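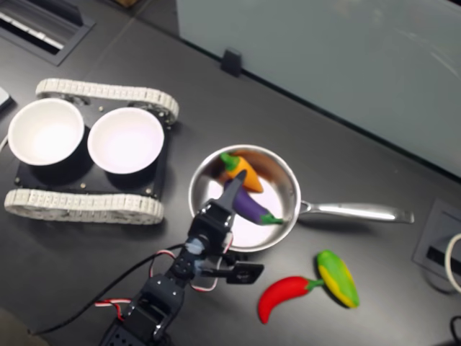 Carrot and eggplant in the pan, chilli and corn on the table, at the Nunville robotics club.

I dropped in on the Nunville robotics club after school in December, planning to stay for ten minutes, and left well after 6 pm (sorry to whoever was waiting on me for dinner!). The kids are getting their kitchen challenge entry ready for the regional meet in Mustomville, and I got completely sucked in.

The job sounds simple enough. The arm has to sort toy veggies between a frying pan and a pair of white bowls, and the bowls ride on a little tracked platform. Lucero Urrego, who is writing most of the arm code, told me the eggplant is her favourite and the carrot is a pain because of its leafy top. "I've changed the grip settings 20 times," she said, and went straight back to her laptop.

Asuka Katayama looks after the tracks. She let me have a go at steering and I was hopeless, but she was very nice about it.

Their coach, Elvira Cáceres, says the club has $2000 put away for travel and spare servos, and they'd love a bit more before the meet. There's a sausage sizzle planned outside the Valderrama hardware store, so bring your coins and come hungry. New members from Year 7 up are welcome too, just ask for Elvira at the school office.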